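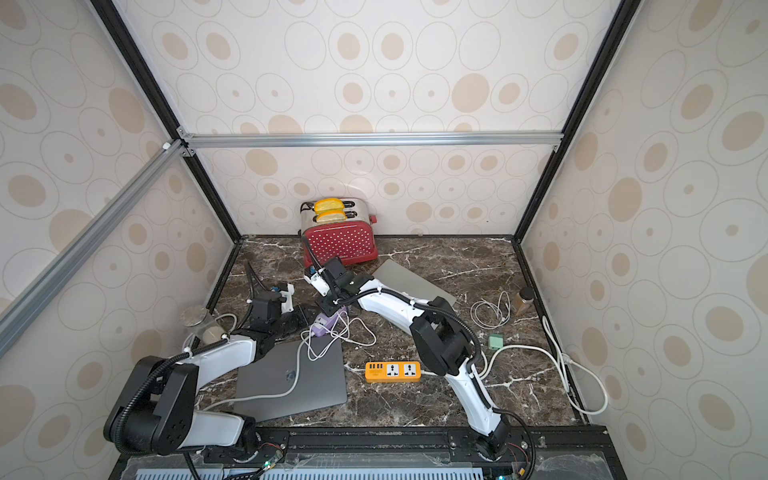

Nirnine bench recordings, faulted set

README

Contents

This folder holds the recordings from the two-arm kitchen bench that ended in a fault or were stopped by the operator. The full collection is 1,689 episodes. Of those, 527 are in here. Everything else is in the main Nirnine folder and has its own README.

Last edited January 24, 2020 by Ebenezer Tetteh.

What went wrong

Most of the episodes come from one problem. When both grippers worked near the middle of the table, the right arm would sometimes lose its position reading for a moment, then jump to catch up. The left arm kept going as if nothing had happened. In 4 episodes the grippers touched. No one was hurt and the arms were not damaged, but the jump is fast and should be treated as a safety matter by anyone replaying these files on hardware.

Mebrat Tesfamariam traced it to the Flumon driver, which dropped packets when the two arms shared a bus. Version 2 of the driver gives each arm its own bus. We have not seen the jump since the change in July.

Second fault type

A smaller group was stopped by hand when a cable on the table got caught on a gripper. Loose charging cables and power cords are part of the task layout, so these were left in. They are tagged "snag". The driver fault is tagged "jump". A few carry both tags, and the order of the tags means nothing.

Known gaps

– Joint readings during a jump are wrong. Do not interpolate across them.
– Gripper force was not logged before July.
– Stop times are when the operator pressed the button – the arms take a little longer to settle.
– The toaster lever is not instrumented. Lever state was labelled by eye.

Replay

Use the Loson viewer for playback on screen. Do not send these trajectories to real arms without the Sowah speed limiter turned on. It is off by default.

Mislabelled episodes go to Mebrat, with the episode number and tag.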